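Sutcliffe Brush Lettering and Ink Classes: Your Questions Answered

We get a lot of the same questions by email, so I've gathered them up here. Have a read through, and if yours isn't covered, write to us and I'll get back to you, usually the same evening.
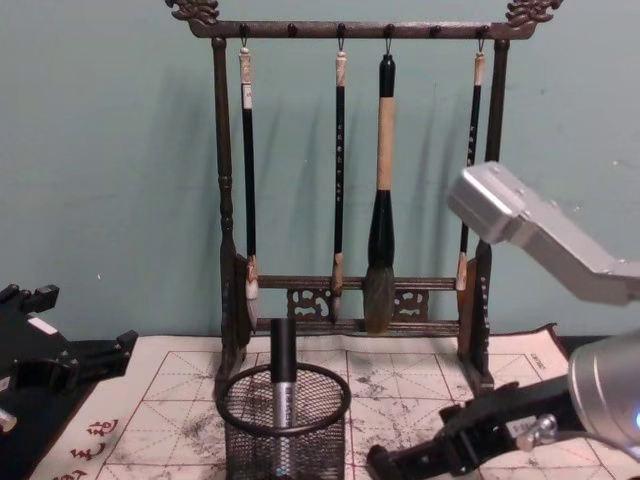
Most of these answers are about our beginner course, which runs in the upstairs room on Dikdale Street. The Saturday-style drop-ins we used to offer have been folded into it, so if you came to one of those a while back, welcome back, and please read the part about booking.

Do I need any experience?

None at all. I'd say more than half the people who sign up haven't held a brush since grade school, and a good few tell me at the door that their handwriting is awful. Handwriting has very little to do with it! We spend the whole first evening on plain strokes, over and over, and by the time anyone attempts a full character their hand has loosened up quite a bit.

What does the course cost, and what's included?

The full course is $381, and that covers your ink, practice paper and the loan of brushes while you're in the room. If you'd like to take a set home, the starter set is $42. You don't have to buy it from us. Any decent art store will have something that does the job, and I'm happy to look over what you already own.

I'm left-handed. Will that be a problem?

Please come anyway. Traditionally the brush is held in the right hand, and some left-handed students like to try it that way because everything is new to them regardless. Others stick with the left and adjust the paper a little. I've taught both and I don't push anybody. Try each for an evening and see which one makes you less cross.

How do I wash a brush properly?

Cool or lukewarm water, never hot, and no soap for ordinary ink. Hold it under a gentle tap with the tip pointing down and press the hairs lightly with your fingers until the water runs clear. It takes longer than you think, especially up near the base where ink likes to hide. Blot it on a rag, shape the tip back to a point and hang it up to dry with the hairs downward. If you don't have anywhere to hang it, lay it flat with the head just past the edge of a shelf. Standing it wet in a jar with the tip up lets the water run back into the handle, and that's how heads come loose.

My new brush is as stiff as a stick. Is it broken?

No, it's only starched. New brushes are set with a light glue to keep their shape in shipping. Soak the head in cool water for a few minutes and work it softly between your fingers until it gives. And don't try to put the little plastic cap back on afterward, it bends the hairs.

Can I use bottled ink, or do I have to grind my own?

Bottled is fine and it's what we use for most of the course. We do spend one evening with ink sticks and stones, which people tend to love, and the room goes wonderfully quiet.

Will ink come out of my clothes?

I wish I could say yes. Wear something dark, or an old shirt over the top. We have aprons, though the good ones go early.

How do I book, and what if I have to miss a class?

Booking is through our Wuvileo page, and the next course starts in April. You can make up as many as 2 missed evenings with a later group at no charge. Just send me a note beforehand so I can save you a seat.

Where do I park?

We're at 711 Dikdale Street, with parking behind the building. Use the side door and come up the stairs. I'm sorry to say there's no elevator, so if stairs are hard for you, email me and I'll tell you about the ground-floor sessions.

Myfanwy Gronow, Sutcliffe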